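Danddale Room Planner: Unofficial Set-Up Guide
Section 5. First launch, units and light

The official quick start claims you will be arranging furniture in minutes. Maybe you will, if your room is a perfect rectangle and you skip every settings page. The rest of us should go through the steps below before drawing a single wall.

5.1 Before you start

1. Close any older copy of Danddale. The installer says it does this for you. Check anyway.
2. Make a new folder for your projects. The default one sits inside the program folder and was wiped by the February update on both of our test machines.
3. Skip the "Smart Start" screen. It asks eight questions about your taste and then, as far as Yaqin Hao and I could tell, gives everyone the same gray sofa.

Note: If Smart Start opens again the next time, go to Preferences > General and turn off "Inspire me." Yes, that is what the switch is called.

5.2 Units and walls

4. Open Preferences > Units and pick inches or centimeters. Do this now. Changing units later is supposed to convert everything, but it rounds each wall on its own, and the corners stop meeting.
5. Measure your room with a tape. The phone scan is heavily advertised and I wouldn't order a bookcase on the strength of it. Jinlong Gu's hallway is 39 inches wide by tape and came out of the scan wide enough for a piano.
6. Type wall lengths in by hand. Dragging snaps to a grid you can't see.
7. Save. Then save a second copy under another name.

Caution: Autosave keeps only 2 versions. Leave the program open over lunch and both can be copies of the same mistake.

5.3 Furniture catalogs

8. Under Catalogs, turn on the basic set and leave the others off for now. The Lando and Fan packs load slowly, and plenty of their items have no depth listed.
9. Drop in one table and check its height against a real table at home. If it looks wrong, see step 4.
10. Ignore the "Fits!" badge. It compares floor area only. It does not know that your door opens inward or that a drawer needs room to pull out.

Nandi Le Roux tells me the badge has been improved. I would like to see that for myself before I trust it with a wardrobe.

5.4 Light and shadows

11. Go to View > Light and set quality to Medium. High takes far longer and I can't see what it adds on a normal screen.
12. Set the compass direction of the room. The program assumes north is up, so your evening sun may be coming through the bathroom wall.
13. Turn on Soft Shadows if you like them. They make a picture look more convincing, and that is a reason to be careful. A nice shadow says nothing about whether the measurements are right.
14. Don't choose paint from the preview. Wall colors shift with the light setting, and the color names match no can I have found in a store.

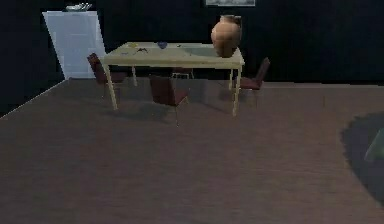 15. Save once more, quit, and open the project again. If the walls, units and compass direction are as you left them, go on to Section 6. If any of them changed, load your second copy and start again at step 4.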